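Rind: a word list of regional cheese terms

December 16, 2022
By Erzsébet Szalai
3 min read

# Rind

Word list of cheese and dairy terms as used by makers, market sellers and farm families in and near Tellulgate. 1248 entries. Started as a notebook, then a spreadsheet, now this.

## What's in it

One row per term. Columns:

- term – as spoken, spelling is my best go
- meaning – short, everyday English
- where – village or market, if known
- who – maker, seller, family. No personal names
- notes – anything else, often blank

Tab separated. Plain text. Opens in any spreadsheet, but tell it not to guess dates or it will mangle the "where" column for Evley (old stall numbers, look like dates).

## Where it came from

Mostly talk. Evley market on Fridays, then kitchen tables. Baptiste Gaillard did the washed-rind terms and all of the goat ones. About 1000 rows are from speech, the rest from shop ledgers and two parish cookbooks, both long out of print.

Evening sessions were front rooms, telly off, tea on, notebook out. People remember more when they argue with each other, so we tried to get two or more generations in at once. Longest argument was over "slip" – five meanings, all kept, seperate rows. 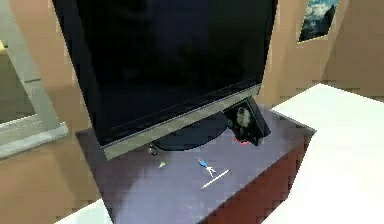 ## Known problems

- Spelling is all over the place. "Clart" and "clairt" are the same thing, not merged yet.
- Ewe's milk terms are thin. Only 3 families.
- Some words for whey are also words for rain. Left in, marked in notes.
- The ledger rows have no "who". Can't be fixed.
- Ages of speakers not recorded. Should of done that from the start.

## Using it

Free to copy and reuse, say where you got it. Please don't print the "where" column next to family recipes without asking, a few people were quite firm on that.

Genia is the sister list (bread and yeast). Same columns, so the two can be stacked. Not finished, next update in February.

## Fixes

Send the row number, the old text and the new text. Hearsay is fine, just say it's hearsay.

## Comments (3)

**curdle_on:** My gran said "slip" for the skin on warm milk. Is that one of the five?

**Erzsébet Szalai:** It is, second one down. Which village?

**M. in Evley:** Row for "bandage" says cotton only. We used old sheets, whatever they were made of.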